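4.2 Conduct rules for mobile manipulators at open produce displays

The rules in this section apply to any two-armed mobile platform that picks goods from an open display while customers may be in the same aisle. They were drafted for the Skornunis store layout and later revised for the Pidon layout, where the aisles are narrower and the bins tilt more steeply. Rules carried over without change keep their original numbers. Where a rule conflicts with the risk assessment for a given site, the risk assessment takes priority.

Rule 1 concerns the approach. The base stops before either arm leaves its travel posture, and it does not move again until both arms have returned to that posture. Combined base and arm motion is allowed only in a closed aisle. During the approach, the platform treats the front rail of a display as a fixed obstacle, even where store staff describe the rail as a bumper. Contact with a rail at any speed is logged as a fault.

Rule 2 concerns the carrying arm. One arm holds the basket and the other picks. The roles are set at the start of an order and kept until it is closed, so that the load model for each arm stays valid. The basket is held by its handle and kept on the aisle side of the display (Figure 8).
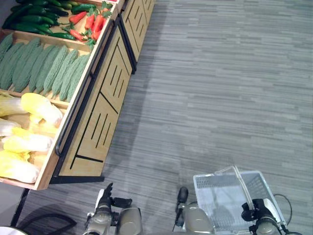

This page was last edited in January.

Figure 8. Work position at an angled produce display, seen from the head of the platform. The right gripper holds the handle of an empty wire-mesh basket. The bins shown contain dark green peppers and carrots, bitter melons, and endive.

The display in Figure 8 is typical of the conditions the rules must cover. Several kinds of goods lie in neighboring bins, and two kinds may share one bin. The peppers are heaped, while the bitter melons lie side by side and leave little room for a finger to pass between them. A single grasp force limit is not suitable for all of them. Rule 3 therefore requires a force limit for each product class, entered by the operator and checked before the order starts. If no limit has been entered, the platform skips the item and reports it. It must not fall back on the limit of a similar product.

Rule 4 covers items that are touched but not taken. An item that has been lifted clear of the bin goes into the basket – it is not put back, even if the wrong item was grasped. Sorting is done by a person at the packing table. The Birkett procedure allows an item to be returned if it has been held for less than 2 seconds. We did not adopt this exception, as the hold time could not be measured reliably when the gripper was partly hidden by the bin wall.

Rule 5 covers people. When a person enters the marked zone, the picking arm stops in place and the carrying arm keeps its grip. Releasing the basket on a stop signal was considered and rejected, as a falling basket is itself a hazard. Arm motion resumes only after the zone has been clear for a full 8 seconds.

Rule 6 covers records. Each stop, skipped item and rail contact is written to the Witetti log with the time of day and the bin number. Logs are reviewed after every 1,000 picks, or at the end of the month if that comes first. A site with more than 80 stops in one review period must repeat the zone marking check in Section 4.3 before service continues. Stops triggered by staff during restocking are counted in this total, although they are listed separately in the log.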